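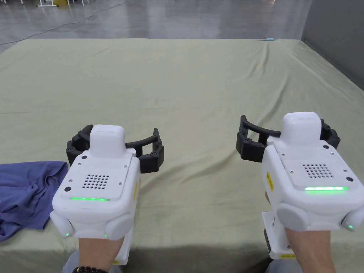
Buying handheld grippers for a small data collection job — how many pairs, and what else do I need to budget for?

Posted by Janaka Siddiqui

Hi all, hoping somebody here has already made the mistakes I'm about to make. I've been asked to put together an equipment list for a small project that records people doing household jobs with a pair of handheld grippers, one in each hand. Folding shirts, straightening a sheet, picking clothes up off a bed, that sort of thing. The recordings go to the team training our robot arms, which we won't have until the spring, so for now it's all people and no arms.

My boss wants one number by Saturday. I've looked at two vendors. Cliruvow sells the grippers as a matched pair with chargers included, and Eltlow sells them singly and charges for everything down to the wrist straps. Once you add it all up they land pretty close together, so price alone isn't helping me.

What I can't work out is quantity. We'd have 18 people taking turns over the week, and the plan calls for 40 hours of usable recording. I started with four pairs. Then someone told me to get six, then someone else said two pairs and a big box of batteries would do it! I also don't know how much to put aside for the boring stuff — surfaces, cloth, clothes to fold, storage, fans. We have a big open room with a concrete floor and plenty of folding tables, and most of the people will be on laptops at those tables when it isn't their turn.

The other thing bugging me is the bed. I'd assumed a table with a cloth over it would do for everything, but half the tasks on our list are bed tasks, and a full-size mattress takes up a lot of room (and somebody has to haul it up here). Is it worth paying for the real thing?

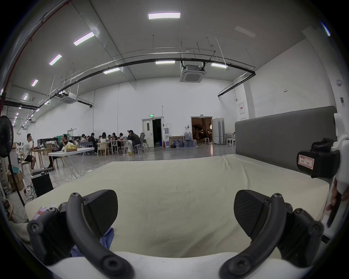

Zanele Steyn

Yes, get the real mattress. We tried to save money with a tabletop and a folded blanket and ended up redoing every bed task on the list, so we paid for those hours twice. A mattress gives under your hands and a table doesn't, and you move differently around it. Buy a secondhand one if you have to, and put a plain cover on it. I'd include a headboard too if the tasks involve pillows.

On quantity, work backward from your hours and forget the head count. It doesn't matter that you have 18 people if only two can be at a station at once. We ran two stations and owned three pairs, with the third pair always charging or waiting to be looked at. We planned on 45 minutes per person before a break, and even that was pushing it. Those things get heavy! Your wrists will tell you well before the battery does.

So my list for you would look like this:

Three pairs of grippers
One spare set of finger pads per pair
A battery set for each pair plus one extra
One mattress, and one big table or mat
Two plain cloths in different colors
A pile of ordinary clothes from a thrift store

Put a label on every unit the day it arrives, with a kit number and left or right on it. We skipped that and had a miserable afternoon matching lefts with rights.

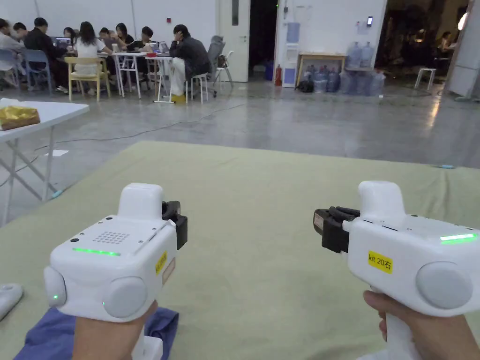
The other line people leave out is swapping time. Every change of person means checking the straps, checking the recording has started, and putting the clothes back where they began. I'd plan for 40 hours of usable footage to cost you close to double that in room time, so if you're renting the room, that number hurts a lot more than an extra battery. Ask both vendors how long a repair takes, too, and get the reply in writing. We had one unit gone for most of December, and I spent the whole time wishing I'd pushed harder on that before I signed.

I haven't used Eltlow, so I can't compare. We bought through a reseller called Poulain, who were fine on delivery and slow on email.

Dutley

get 4 pairs. whatever breaks will break on the first day

also budget for hooks or a rack or something, ours lived on the floor for a week and people kept stepping over them

Janaka Siddiqui

Thank you both, this helps a lot. I've gone with three pairs from Cliruvow and moved the money for the fourth into batteries and finger pads. The mattress is in the budget too — my boss asked if I was planning to nap on it. Zanele, did you go for a soft one or a firm one?

Zanele Steyn

Medium, whatever the secondhand place had. Just measure your doorway first.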